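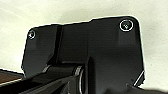 Moving my bookkeeping from Mukel to Wivness, how to keep old invoice numbers?
I have a small shop for curtains and I used Mukel for six years. In February I must change to Wivness, because my accountant works only with this one. When I import the customers it goes well, all 689 are there. But the invoices get new numbers, starting from 1. My last one in Mukel was 1,293 and I would like to continue from there. On paper I had never this problem, I just wrote the next number on a cream-white sheet, like the pale color in my photo, and put it in the folder. Is there a setting for this?
Selma Kolev

2 answers

Pieter Prins
Yes, there is. Go to Settings, then Documents, then Numbering. Fill in 1294 at "Next number" and save. You must do it before you make the first invoice, after that the field is gray. If you already imported the old ones, delete the import first and in the second try mark "keep original number". 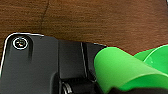
Please also check the credit notes, they have their own counter on the same page. I forgot this and had to correct 17 of them by hand.

Nicanor Arrieta
I don't know Wivness, I use Bustell. There you have to write to support and they change it for you, for me it was ready on Wednesday. Maybe ask them also?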